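The Left Hand at Lenihan

The fault came back at ten past four, and Tharushi Siriwardena was so pleased she knocked her chair over.

"Did you see it? Ottó, did you see it?"

Ottó Hegedűs had not seen it. He had been eating a plum. He looked up at the two arms, stopped dead over the table, and at the red line of text on her screen, which said what it had said every time since May: GRIP LOST, LEFT. And the left hand was holding on as tight as you please!

"It's lying again," he said.

"It's lying at the same place! That's the whole beauty of it!"

She had been chasing this thing for 553 runs. Collier, who paid for the bench, wanted a machine that could tidy a jewelry box and never drop a thing, and the machine never did drop a thing. It only believed that it had. Then it opened its fingers to try again, and whatever it had been holding went down with a smack. Twice it had been something with glass in it. The safety rule she'd written that morning - freeze, don't open - was the first piece of good sense anyone had put into it.

"Run it once more," said Ottó, wiping his hands. "Slowly. I'll watch the left, you watch the numbers."

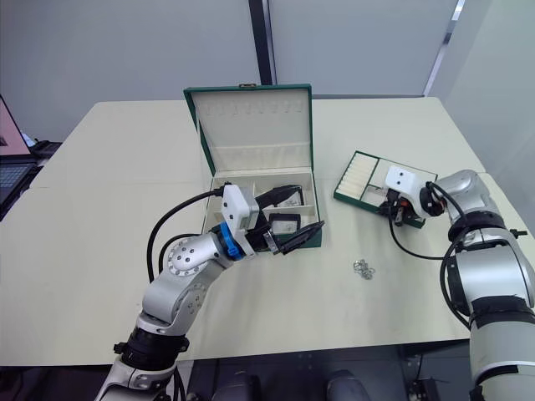

Story by Mariann Fekete
From the Warville Reader, new fiction

So they ran it at quarter speed. The left arm went out over the green box with the flat black piece in its fingers, and the right arm went to the ring tray, and Ottó crouched until his chin was nearly level with the tabletop. He was seventy-one and his knees had opinions about this, but he had spent his life fixing looms in Zorkovlow and he could not leave a moving thing alone.

"There," he said. "Stop it there."

She stopped it.

"When the wrist turns, your cable pulls. Look at the loop. It comes round, it goes tight by the housing, and then what do your numbers do?"

Tharushi looked. The grip reading had dropped from 1224 to 10 and jumped straight back, all in less time than a blink. She laughed out loud. Weeks of rewriting the grip code, whole nights of it, and it was a plug!

"A loose plug," she said. "Oh, that's wonderful. That's the best news I've had all year."

"On the looms we tied them with waxed string."

"Have you got any waxed string?"

He had, of course, in his coat.

She cut the power, waited for the brakes to click, and held the plug steady while he made the knot.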